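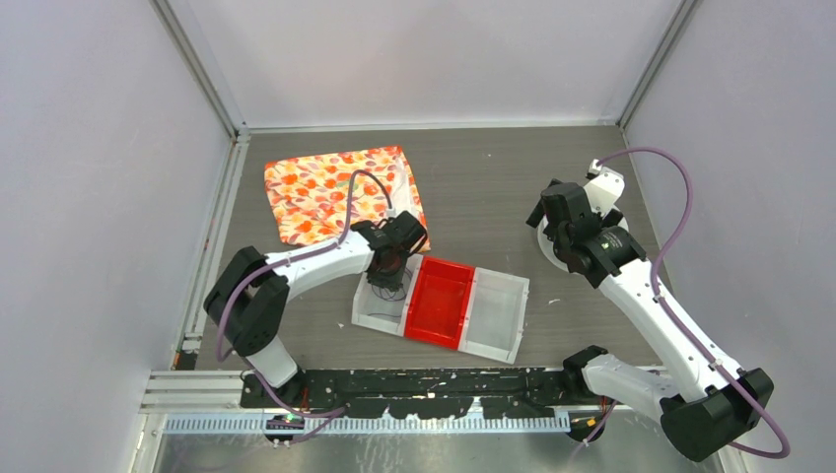 Hurken Cloth Patterns: read me first

Hurken is an open list of printed patterns on everyday household cloth: tea towels, napkins, tray cloths, pillowcases, the odd apron. Each record describes one design in plain words, with its colours, its repeat (the distance before the pattern starts again) and whatever we could find out about who printed it. There are 877 records in this release and I'm delighted with nearly all of them.

I started it after trying to look up a poppy print from a pillowcase and finding page after page on grand silk and museum tapestry, and next to nothing on the stuff people dry their cups with. Ordinary cloth has wonderful drawing on it! Someone sat down and worked out how a marigold could meet itself at the edge of a screen without a visible join, and then it was sold by the metre and used for mopping up tea.

What you get

patterns.csv - the main table, one row per design
colours.csv - one row per colour per design, linked by pattern_id
makers.csv - mills, printers and shops, with alternative spellings
notes/ - longer text files for designs that wouldn't fit in a cell
swatches/ - small flat scans, where the owner has said yes

Everything is UTF-8 text with commas between the fields. It opens in any spreadsheet, though please import the file instead of double-clicking it, or the pattern_id column loses its leading zeros and nothing will join up. I've done this myself more than once.

The columns in patterns.csv

pattern_id: five digits, never reused, even when a record is withdrawn.
family: floral, check, stripe, fruit, figure, border, plain with motif, other.
ground: the colour behind the pattern, in words (cream, white, pale blue).
main_colours: up to three, strongest first, separated by semicolons.
repeat_mm: height of the repeat in millimetres. Blank if the piece is too short to show a full one.
layout: straight, half-drop, brick, scattered, placed.
fibre: only filled in where there's a label or a burn test. "Looks like cotton" goes in the notes.
maker_id: links to makers.csv. Blank for a great many rows.
confidence: high, medium or low, for the maker only.

Half-drop is my favourite thing in the whole table. The pattern slips down by half its height in each new column, so a row of roses turns into a diagonal drift of roses and your eye can't find where the block ends. Sort by layout and then family and you can watch the trick being used again and again, sometimes brilliantly and sometimes with a great clumsy gap down the middle.

How colours are named

We use everyday words and a short fixed list of them. "Orange" and "red" are separate, "rust" counts as orange, "mustard" counts as yellow, and there's no "ecru", "oyster" or "champagne" anywhere because we couldn't agree on a single one of them. Cream is for any pale ground with some yellow in it. If a cloth has faded, record what you see on the hem fold, where the light hasn't reached, and put "faded" in the notes.

Orange, red and yellow flowers on a pale ground are the biggest group in the floral family, and they're harder to tell apart than you'd think. Two designs can share the same palette and the same layout and differ only in the leaves. Check the stems first. Printers borrowed flower heads from one another quite freely, but the stems tend to be their own.

Where the records come from

The first batch came from the Oltex sample books, which list designs by number with a small cutting glued beside each. The Ibarra papers added 88 more, mostly napkins and tray cloths with borders. Everything after that has come from people measuring what they have in the drawer, and that part of the list is by far the liveliest. Vicente Sepúlveda checked the Ibarra numbering against the cuttings and caught a whole run where the page had been bound upside down.

We hold more than 2000 cuttings that haven't been entered yet. They're sorted by ground colour and waiting.

How to measure a repeat

1. Lay the cloth face up on a hard, flat surface. Smooth it outwards from the middle with your palm and don't pull, as a stretched weave can add several millimetres.

2. Pick something small and sharp in the drawing, such as the tip of a petal. Big soft shapes are hopeless for this.

3. Find the same tip again, straight up or down the cloth, and measure between the two. Then do it somewhere else and write down both numbers.

4. If the next tip along sits half a step lower, you have a half-drop. Measure down the column all the same.
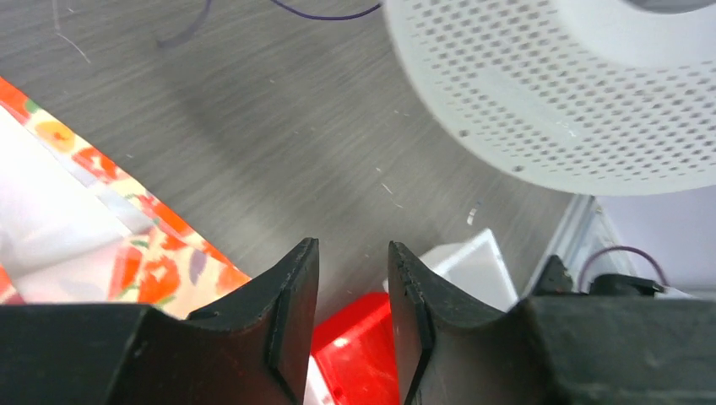
5. Enter the average in repeat_mm, rounded to the nearest whole number, and leave the two readings in the notes.

Known gaps and wobbles

Florals are over-represented, partly through my own taste. Checks are thin and stripes are thinner.

Eight records have two possible makers. They carry both IDs in the notes and a blank in maker_id.

The Drotmont rows were typed from a photocopy, and sixes and eights are easily muddled there. Treat any Drotmont repeat over 600 mm with suspicion.

Dates are left out of the main table altogether. Mills went on printing a good seller for decades, so a date from one label says very little about the next piece. If a label does carry one, it's in notes/.

Sending in a cloth

Copy template.csv, fill in one row per design and send it with a flat scan if you can. A scan of one full repeat beats a scan of the whole cloth. Leave blank anything you aren't sure of. I love a row with three good facts and six empty cells, and I can work with it straight away.

Please don't iron in new creases for the scan, and please don't wash an old piece specially.

Changes

February 2026: Ibarra borders added, colour list shortened, "placed" added as a layout.
July release before that: first public version, Oltex books only.

Licence

Text and tables are free to use and change, with credit to Hurken Cloth Patterns. Swatches stay with their owners, and each one has its own line in swatches/owners.txt.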